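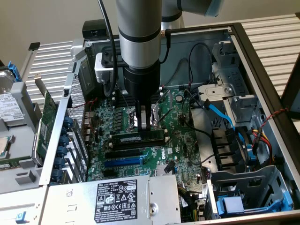

My old desktop computer has started the new year with its side open. I have wanted to clean it and put more memory in it since the winter, and in January, when the office is slow and the evenings are long and bright, I ran out of excuses. It is a Dell tower, and I work on it lying on its side, because standing up it wants to fall on my hand. With the processor out you see the silver bracket and the little lever around the empty socket, and just below it one memory module lying in its black slot with the white latches at the ends. I like this part of a computer very much. It is a small green town, and I have learned the names of only a few streets.

I should say that I am not a technician. I learned to open computers from necessity, when I was new in this country and a repair cost more than my week's groceries. The first one I opened was bought second-hand from a family moving away, and it made a noise like a coffee grinder. I took out the fan, I cleaned it with a soft paintbrush, I put it back, and the noise went away. After that I was not so afraid any more. I was perhaps too little afraid, and the second computer did not survive me.

So now I go slowly. Before I touch anything I switch off at the wall, pull out the power cord and hold the power button for a few seconds. Then I touch the bare metal of the case. In our dry summer weather I can feel the small bite of static from the carpet, and I would sooner give it to the case than to the memory. I don't wear wool socks for this work. My neighbour laughed when I told her, but it is a real rule in my house.

The dust was the first job. There was grey felt over the front grille and a lot of it in the corners, and I did it outside on the back step with a can of air and the same paintbrush, which I have kept all these years. You must hold the fan with one finger so it doesn't spin when you blow on it. I forgot this one time and it whistled at me like a kettle.

The processor I lifted out only to change the old paste under the cooler, which had gone dry and crumbly like old toothpaste. I had read different opinions about whether this is necessary. For a machine of this age I believe it is worth the trouble, but I admit I also wanted to do it. You lift the lever, you open the bracket, and then you pick the processor straight up by its edges. Straight up is the important part. I put it in a clean plastic box with a lid, on the shelf, far from my elbow. To clean the old paste I used alcohol and paper coffee filters, which leave no fluff. This is the best advice I have in the whole post, and it came from a man behind me in the line at Branard, the electronics place near the station, who had seen what was in my basket.

Branard is also where I asked for memory. They had the correct type but only new, and the price was a bit silly for an old computer. So I went to Ververidis, which is more of a junk shop, with drawers of parts behind the counter and a smell of solder and oregano (they eat lunch back there). You bring your old module and they put it beside theirs on the counter, and you compare the label and the place of the notch. If the notch is in a different place, it will never go in, and you must please not help it with force. I came home with 2 modules in a paper envelope, marked in pencil, and a free screw, as I had lost one.

To put memory in is the easiest work of all, but it is the part where people become nervous, me also. The latches must be open. You set the module in the slot with the notch over the little bump, and then you push with both thumbs, one at each end, until the latches close. It takes more push than you expect. The board bends a tiny bit and your heart stops, and then comes the click. If I hear only one click, I take it out and begin again.

While I had the case open I looked also at the round battery on the board, the one like a coin, near the top. This battery keeps the clock. For months my computer had been waking up each morning convinced it was the year 2000, and then all the websites refused to talk to it. I had blamed the Drikine backup program for this and even wrote them a rather cold email. I now owe them a warmer one. A new battery is cheap and you can find it at the supermarket beside the chewing gum.

One more thing about screws. I used to put them all together in a saucer, and at the end it was always a puzzle. Now I draw the case on a sheet of paper, in a very childish way, and stick each screw to its place on the drawing with tape. The paper I used this time was the back of a Plernari catalogue page, item 817, a garden bench, so my computer has been for one evening in the shape of a bench.

I still have to choose where it will live when it is closed again. On the floor it eats dust, and on the desk it takes the place of my teapot. There is a low shelf by the window, but in the afternoon the sun comes straight in there and I don't think it would be kind. If somebody has a good solution for a small room, with a tower computer and a teapot, please write it in the comments. I read all of them, also the long ones.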